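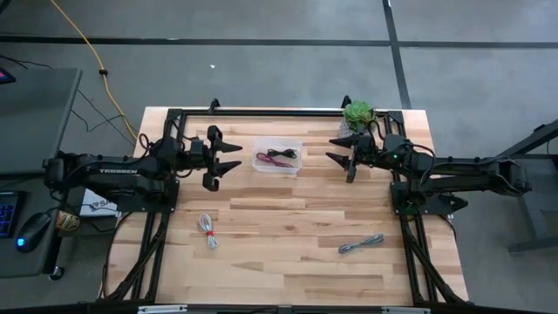 Cable sorting on a two-arm workcell, with a clear plastic container between the grippers. Photo: Skistik

Skistik opens orders for Jarix, a task kit for two-arm robot cells

May 2018. Skistik, a maker of training material for robot laboratories, announces today that its new product Jarix can be ordered. Jarix is a kit of everyday objects and written tasks for teams which work with two robot arms on one table. The first set is dedicated to cables, a subject that many of our customers have asked for.

Cables are difficult for a robot. They bend, they change their shape each time they are picked up, and a thin one can easily slip out of the fingers. A bundle held by a small tie must be gripped in another way than a bundle which is only twisted. For this reason the set includes cables in several colors and surfaces, among them white, gray braided, black and pink-red, together with a transparent container in which they are placed.

"In our own laboratory we were always taking cables from our desks, and after one week they were gone again to somebody's computer," says Notburga Camenzind, head of product at Skistik. "We could not repeat a test from the month before. Now the same cables are in the same box, and each has its number."

The kit contains 31 objects and 168 task cards. Each card gives the start position, the goal and the rule for when a trial is counted as failed. The tasks begin with one arm moving one bundle into the container and continue to tasks where both arms must share the work. The cards are printed in English and German.

Jarix does not include robot arms, a frame or control software. The customer uses the arms that are already installed. The objects were selected for two-finger grippers, and a table of suitable opening widths is part of the manual.

In April the kit was tested by the engineering office Widmer. "We needed one morning to prepare the table and then we could start," says Remo Moser, who was responsible for the test there. "The cards for the braided cable were the hardest for us. I would wish for more cards at the middle level." Skistik has taken up this wish and will send additional cards to all buyers without cost.

Price and delivery

Jarix costs 1,199 euros without tax. Delivery takes 14 working days after the order. Replacement cables can be ordered one by one. Sales outside Switzerland are handled by our partner Trukley.

Press contact: Piret Rätsep, Skistik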